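Sandwood Adult Learners Forum > Piano and keys > Practising on headphones all the time, is it hurting my playing?

minor_ninth
Joined the forum in March 2026, so hello everyone! I've been reading for weeks and finally have a question of my own. I started piano at 51 on a second-hand Bimance digital and I absolutely love it, I'm at it every evening once the dishes are done. We live in a terrace with thin walls and my wife goes to bed early, so nearly all of my practice is on headphones.

Last weekend my sister came round and I played her the little Clementi sonatina through the speakers. It was dreadful! Notes fine (mostly), but so LOUD, and the left hand was stamping all over the tune. On headphones it had sounded lovely. I'd honestly have sworn I was playing softly.

So is this normal? Do I need to practise out loud more, or do I just turn something up or down? I've got the lid of the keyboard open as I type and can't decide whether to carry on or sulk.

pedal_to_the_kettle
Completely normal, and welcome! Everybody plays differently when there's air between them and the sound. Try this for a fortnight: set your headphone volume a bit higher than feels cosy and then play to make it comfortable with your fingers. If the volume is low, you thump to hear yourself, and you get used to thumping.

Also your sister was in the room. That alone is worth ten decibels.

Sang Đinh
I had the same shock two years ago when I played at a friend's birthday. My teacher's cure was to record myself through the speakers once a week, one take, no second goes, and listen back the next morning over breakfast. Painful at first and then weirdly fun. You start hearing that the left hand is always late coming out of a rest, or that you speed up whenever it gets easy.

The other thing that helped was having the headphones away from the piano. When they lived on the music stand I put them on without thinking. I moved them to the craft table on the other side of the room, so every session now starts with me deciding whether it's a headphones night or a speakers night.
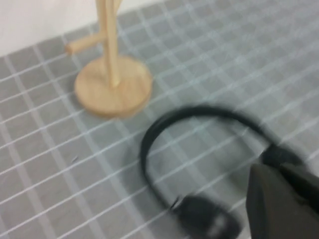
Speakers nights are for slow things and anything with long pedal. Headphones nights are for scales, hands-separate work and the same two bars forty times over, which no neighbour should have to live through. I'd say half and half is lovely if you can get it, but even one speakers session a week made a difference to my touch.

BassClefBarry
Going to disagree with a fair bit of this. I've played on headphones for years, passed my grades on a real upright in the exam room, and never had any trouble. It's touch sensitivity, not headphones. Go into the settings on your digital and see what the touch curve is on. If it's on "light" you'll sound like a brass band the moment you play anything else. Put it on medium or heavy and leave it there.

All this ritual about which night is which seems like a lot of fuss. Sit down and play!

minor_ninth
Barry, I had a look and it WAS on light. Whoever owned it before me must have changed it. I've put it on medium and the Clementi now feels like wading through porridge, so I suppose that means it's working?

BassClefBarry
Porridge is right. Give it a week.

pedal_to_the_kettle
Touch curve is a good spot, I'll give Barry that. I still don't think it's the whole story. The balance between the hands is a listening thing. In headphones the bass notes come at you from the left ear and the tune from the right, nicely separated, so you never have to work to bring the melody out. Through speakers they all land in one heap and you have to do the separating with your fingers. A heavy touch curve won't do that for you.

Sang Đinh
Yes, that's exactly it! My teacher has me play the tune forte and the left hand as close to silent as I can get, really exaggerated, then swap them over, then play it normally. Five minutes on that before anything else. It's brilliant and it works on headphones too, so you can do it at midnight.
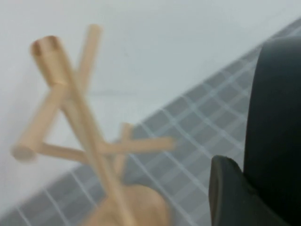 You can do it on the very first page of the sonatina, those broken chords in the left hand are perfect for it. Keep your left fingers touching the keys the whole time and barely press. If some notes don't sound at all, that's fine, you've found the bottom of your range and now you know where it is.

quaver_maria
Joining in to say that ghost-left-hand exercise changed everything for me, I do it with hymns.

A question for the headphone people though: do you get sore ears? I can manage 40 minutes and then I feel as if my head's in a vice. Mine are an old pair of Vitale ones that came free with something.

pedal_to_the_kettle
Open-backed ones if the house is quiet, they're so much airier. They do leak a bit of sound but it's only tinny plinking from across a room. And stop at 30 minutes and make a tea, your back will thank you as well.

BassClefBarry
Closed-back for me. Open ones leak far more than people let on, my other half could name the piece. If they pinch, stretch them overnight over a pile of books the width of your head.

Sang Đinh
I'm with the over-ear crowd, and a short break matters more than the type in my opinion. I get up, hang them on the mug tree, walk to the window and back.

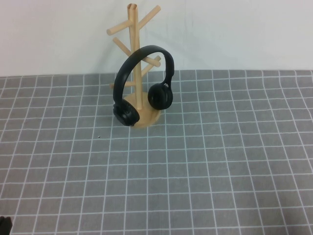

I also use the break to write one line in a notebook about what to fix next. "Bar 9, fourth finger" or "breathe!!" is plenty. I flicked back through mine and last May I was stuck on a piece I now use as a warm-up, and that cheered me up no end.

quaver_maria
Stealing the notebook idea. Mine would just say "breathe" on every page.

minor_ninth
Update after a week and a bit! The porridge has gone and medium feels normal. I did the loud tune and silent left hand every night, and then played for my wife on speakers on her night off. She said it sounded "like a song now" — I'm taking that as the finest review ever given. The ending is still a scramble.

One more question while I've got you all. My loose sheets slide about everywhere and the ones I print at home curl. I've got a Plasta box full of them and it's chaos. What do you do?

pedal_to_the_kettle
Display book, plain pockets, never looked back. Get the non-shiny sort or the lamp glares off every page.

BassClefBarry
Buy the actual book! Staves the proper size, page turns in sensible places.

Sang Đinh
Barry's right about page turns, but for single pieces I tape the sheets side by side into one long fold-out. Trim the right-hand margin off the first page, butt it up against the next one, and run the tape down the back so it folds flat. I do mine over on the craft table, where the grid helps me keep the staves level across the join.

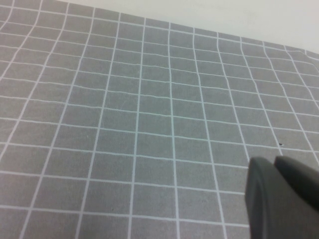

The mat I line the pages up on.

Three pages across is as wide as my music stand will take. Anything longer and I learn the turn by heart, two bars either side of it, before I learn the rest.

minor_ninth
That's going to sort the scramble out, the page turn is right before it! Off to find the scissors. What should I learn after the Clementi, by the way? Something slow, with pedal.

quaver_maria
Start a new thread for that one, you'll get pages of answers. And put me down for Satie.

Thread views: 1,762

Contact the moderators | © Sandwood Adult Learners Forum | Back to top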